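Limmont Wall Paint, Matte, for Interior Walls and Ceilings
Article number 1836
Content: 600 ml
Price: $39 per can
Price valid from 2024-04-01
Availability: in stock, ships from Ilport

Product description
Limmont Matte is a water-based paint for walls and ceilings inside the house. It is made for dry rooms, such as the living room, the bedroom, the hallway and the home office. The surface is fully matte and gives almost no reflection, also when the light comes from the side. This is useful on long walls with a window at one end, where a shiny paint shows every repair you have made.

The paint is thick when you open the can. Please do not add water before you have stirred it. Stir slowly with a flat stick, from the bottom up, until the color is the same everywhere. If it is still too heavy for your roller after this, you may add a small spoon of clean water and stir again. More water makes the color weak and you will see it between the coats.

Surfaces
Suitable for plaster, drywall, wallpaper made for painting, and old water-based paint in good condition. Not suitable for floors, window frames, radiators or any surface outside. For bathrooms and for the wall behind the stove, please choose Limmont Satin, which can be washed more often.

On new drywall and on fresh plaster a primer is necessary. Many customers would like to skip it, and we understand this, but a new wall drinks the paint unevenly and the result is cloudy. We recommend Lamptey Base, which we also sell. Other water-based primers can be used, but we have not tested all of them with our colors.

Preparation
Take off loose paint with a scraper. Fill holes and cracks, let the filler become hard, and sand it until you cannot feel the edge with your finger. Wipe away the dust with a slightly damp cloth. Grease must be washed off with a mild soap, and the soap must be washed off too.

Water stains, smoke stains and marks from felt pens will come through any water-based paint sooner or later. They need a stain blocker first. One can of it is usually enough for a room – you only treat the spots, and the whole wall does not need it.
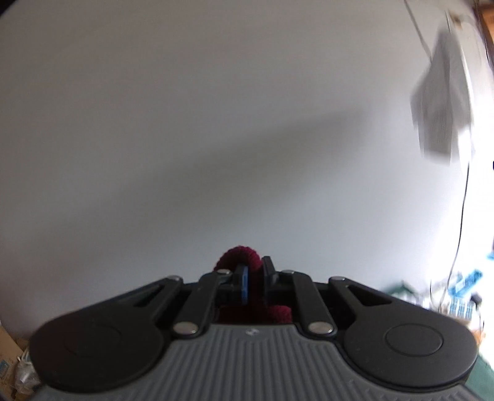

One customer wrote to us that the edges along her ceiling looked darker than the middle of the wall, although everything came out of the same can. She asked if the can was bad. We answered that the edges were probably painted with the brush first and were already dry when the roller came. She painted the next wall in short parts, brush and then roller directly after it, and wrote again that the difference was gone. We have added this advice to the label.

How to paint
Apply 2 coats. Use a medium roller for smooth walls and a longer one for rough walls. Begin at the window and work away from the light. Roll up and down first, then across, and finish with light strokes in one direction only. Do not go back into paint that has started to dry, even if you see a small mistake there. It is easier to correct it with the second coat.

Let the first coat dry until the next day. The wall can feel dry to the hand much earlier, but the paint inside is still soft, and a second coat too soon can pull it off. Keep the door a little open for fresh air – strong wind through the room is not good, it makes the edges dry too fast.

Clean your tools with water directly after work. If you stop only for lunch, wrap the roller tightly in a plastic bag.

Colors
The paint is available in white, chalk, pale gray, light sand, clay, moss and night blue. Colors on a screen are never exact. Please order a paper sample before you decide, and look at it on your own wall in the morning and again in the evening with the lamp on. Pale gray especially can turn a little blue in a room facing north.

If you need several cans of the same color for one room, check that the batch number on the lids is the same. When it is different, pour all the cans together in one clean bucket and mix them well.

Care
Wait a few weeks before you clean the wall for the first time. After that, small marks can be removed with a soft white sponge and water. Do not rub hard in one place. All matte paints become shiny when they are rubbed, and darker colors show this sooner than light ones.

Storage and shipping
Close the lid firmly and keep the can in a cool place, protected from frost. Paint which was frozen cannot be repaired, and it will have lumps. For this reason we do not ship to cold regions from November until the end of winter, except when you choose heated transport at checkout. Pickup at our Ilport warehouse is possible all year.

Returns
Unopened cans in standard colors can be returned with the receipt. Opened cans and paper samples cannot be returned. If your can arrives with a damaged lid, please keep the box and write to us with the batch number, and we will send a new one.

Often bought together
Lamptey Base primer
Limmont Satin for bathroom and kitchen
Medium roller with tray
Angled brush for edges
Paper color samples, full set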